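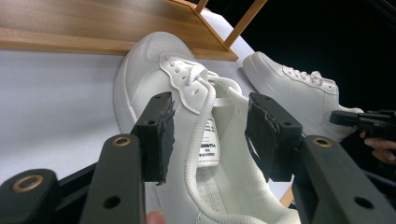 Yellowing on white sneakers after washing

Posted by Usholm

I washed my white sneakers by hand in the sink with laundry soap and set them by a sunny window. By the next day the sides had yellow patches. I have washed them again with the same result. Is it the soap or the sun? I wear them to work and don't want to buy another pair before February. 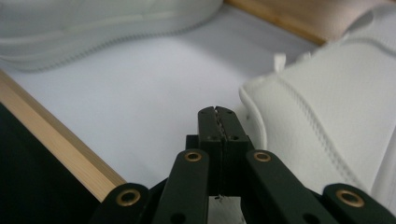

White sneakers, one up close

3 replies

Trilok Goel

Most likely soap left in the material. Use less next time, a teaspoon is enough, and rinse until the water runs clear. I rinse mine 4 times. Stuff them with plain white paper towels and dry them in the shade. 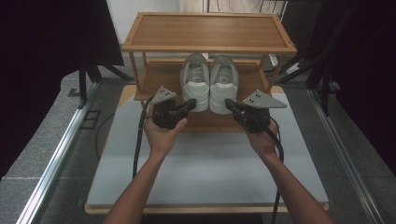 If the patches are already there, wipe them with one part white vinegar to four parts water, leave it 11 minutes and rinse again. Don't use bleach. It can turn some glues and foams yellow.

flullport35

just buy new ones

Trolska

Vinegar worked on my canvas pair but took two tries. Drying matters more than people think, so keep them away from heaters too. Be careful around the midsole. On a white sneaker like the one in the last picture I would do that part separately with a soft toothbrush.

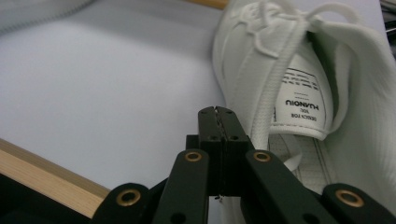 Storage is the other thing to check. Mine went yellow in a closed plastic box. A white shoe left out on a pale tabletop like that gets air, but keep the table out of direct sun.

315 views · 4 shares

Related
Removing grass stains from canvas
Can you machine wash insoles?
Laces turned gray after washing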